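Chores are still mostly a grasping problem

The engineer who runs manipulation testing at Flisport has a short answer when asked whether a machine can tidy a house yet. "It can tidy a table," she says. "Ask me again about the house in a few years."

Her group works on the dull end of automation: clearing benches, sorting parts, putting small things back where they belong. The current test set, which the company calls Tallitz, has 432 recorded attempts at tabletop clearing. She will not give a single success rate for it. "A rigid block and a cable are different jobs. If you average them, the number means nothing."

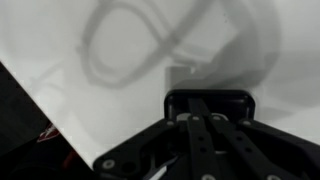 Text: Staff writer, Bodaditz
Automation and shop-floor correspondent

Rigid objects with flat faces are close to solved, in her view. Two fingers close on two parallel sides, the force reading rises, and the arm lifts. Cable is harder. It has no fixed shape, it crosses over itself, and pulling on one part moves another. "The planner picks a point on the loop. Then the loop changes, and the plan is old."

Seeing is the other half of it. A camera at the wrist has a good view of the fingers and a poor one of whatever lies farther back — anything distant tends to blur, and the gripper hides part of the nearest object. Her team feeds the last seven views into the controller so that it keeps some memory of what has gone out of sight.

On the shop floor, she says, the case is better. Parts arrive in known trays, and a person can step in when a pick fails. A clearing cycle takes around nine minutes on their bench. A worker does the same bench in two.

"That is fine at night," she says. "It is not fine at noon."

Homes offer neither the trays nor the person. She expects narrow products first, such as a machine that only loads one kind of rack, and is doubtful about general ones. The next round of Tallitz starts in December and will be mostly cable.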